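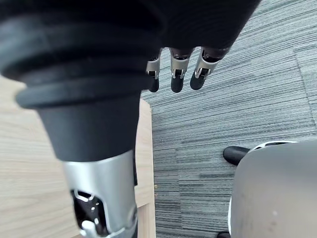

Nisreen Qaisi asked at the first review why we were treating the grey striped carpet and the pale wood as one problem, when the carpet is cleaned by contract and the furniture is wiped down by whoever used it last. The group did not have a good answer at that stage. The scope in section 1 was rewritten after her comment and the two surfaces are now reported separately, except in section 4.

Surface Selection and Upkeep in the Kerslake Room
Project report, unit 3191
Ieva Uibo, Güven Dönmez, Samer Nimri

1. Scope

The Kerslake room is a shared study and project room with light wooden tables on a grey striped carpet. The client brief asked whether the existing finishes should be kept when the room is refurbished. The brief excluded the walls, the ceiling and the heating. It also excluded replacement of the subfloor, which was levelled when the present carpet was laid.

The report covers marking of the tabletops, soiling of the carpet, and the visibility of the table edge when seen against the carpet from a standing position. Acoustic performance was in the original proposal. It was dropped when the meter could not be booked for the same fortnight as the room.

2. Tabletops

2.1 Method

Each tabletop was wiped with a damp microfibre cloth, left to dry, and inspected under a desk lamp held low to one side. Raking light shows fine scratches that are not visible under the ceiling lights. Marks were classed as surface (removed by wiping), finish (in the coating only) or timber (through the coating). Where the class was in doubt, a fingernail was drawn across the mark and the deeper class recorded if the nail caught.

2.2 Results

Surface marks were mostly rings from mugs and water bottles. They came off with the cloth and are not considered further. Finish marks were concentrated along the long sides, where laptops are slid on and off. Timber marks were confined to the corners. The corners are cut by a short diagonal edge with no radius, and they take the knocks when tables are pushed together for group work.

A trial area on one table was treated with Purnitz hardwax oil in two coats, lightly abraded between coats. The oil darkened the wood slightly. After 2 weeks of ordinary use the treated area had fewer finish marks than the untreated area beside it, but the sheen was uneven and the boundary remained visible in the afternoon. Part of this is our application. The first coat was put on too heavily at one end and was not buffed back in time.

2.3 Discussion

The tops are sound. Sanding and recoating in place is feasible, although dust control over carpet would need a sheet extending well past the table on all sides. A small radius on the corners would reduce the timber marks, and could be formed at the same time with a sanding block. We did not test how much radius is needed.

3. Carpet

3.1 Method

Six positions were marked on the floor plan: the doorway, the walkway, beneath a table, beside a table, the window side and a corner with no foot traffic, used as the reference. A white cotton pad was pressed and twisted on the pile at each position before and after vacuuming. The pads were compared by eye against a printed grey scale under the same lamp.

3.2 Results

The doorway pad was the darkest before vacuuming and improved the most after it. The pad from beneath the table changed very little. Nabil Darwish pointed out that the vacuum head does not fit easily between the table legs and the chair bases, and a repeat with the chairs lifted out gave a clear improvement. The soiling beneath tables is therefore treated as a matter of access.

The stripe made visual inspection unreliable. Two group members looking at the same patch from opposite ends of the room disagreed on whether it was stained - the stripe reads darker along its length than across it. The pad test did not have this difficulty. It is slower, but we recommend it for any later comparison.

4. Edge visibility

Pale wood against grey carpet gives a definite change in tone at the table edge. The stripe is a second pattern close to the first, and Samer Nimri thought it might weaken the edge for people with low vision. A 50 mm strip of dark card was fixed along one table edge and left for comparison. Room users were invited to write comments on a sheet by the door.

The comments did not settle the matter. Some users preferred the strip. Others took it for unfinished repair work, and one asked for it to be removed because it caught on a sleeve. No user with low vision left a comment, so the sheet cannot be used as evidence for or against Samer's concern. A proper trial would need recruited participants and ethics approval, neither of which was possible within the unit.

5. Recommendations

Keep the existing tabletops and recoat them in place. Round the corners before coating. If the Purnitz oil is used, have it applied by someone with more practice than we had.

Keep the existing carpet. Amend the cleaning instructions so that chairs are lifted out before vacuuming. The Jinell sample carpet tile supplied with the brief is plain and would make stains easier to find, but we see no case for replacing a floor that cleans up acceptably.

Defer any decision on edge marking.

6. Outstanding items

The card strip has been taken off. A faint line of adhesive remains on the underside of that table and should be removed with citrus cleaner before sanding. The used cotton pads are in labelled envelopes in the Navon cupboard, second shelf, with the marked floor plan. Güven has the key until the end of September.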